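I gave up buying lunch in January, mostly out of spite. The sandwich place near my office had put the price up again, and I stood there at the register holding a sad little egg roll and thought, no, I'm done. I'd bring my own. How hard could it be?

Pretty hard! The first week I made a giant pot of lentils on Sunday night and by Wednesday I would have paid real money never to see a lentil again. (My coworkers felt the same way. The office microwave is right by the printer.) So I started asking everyone I knew in Hovthorpe what they did, and most of them got a slightly guilty look and said crackers.

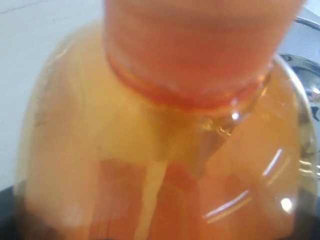
Zsófia Kocsis told me I was going about it backwards, and that I should stop cooking whole meals and just keep odds and ends ready in the fridge. Rice one day, cold potatoes the next, something sour, something crunchy, and you throw it together while the coffee's on. She's been doing it for 22 years and says she has never once eaten at her desk out of a vending machine.

So I tried her way, and I have to say, it took. I spend an hour on it after dinner on Friday, with the radio going, and I come out with six or so things in tubs. Roasted carrots are always in there. Pickled onions too, which I now put on everything, including (once) a peanut butter sandwich. I'm not sorry about that.

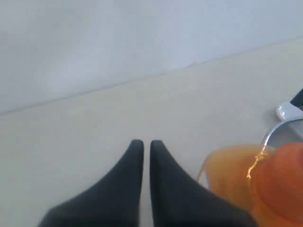 The part I hadn't planned for was the actual lunch break. When you don't have to stand in line you suddenly have a whole lot of time, and I've been walking down to the bench behind the old Moriarty building to eat. Three of us go now, if it isn't raining. We trade. Somebody's leftover dumplings for my carrots is a very good deal for me and I keep waiting for them to notice.

I still slip up. Last week I forgot my bag on the kitchen counter and ended up back at the register with the same egg roll, which had gone up again.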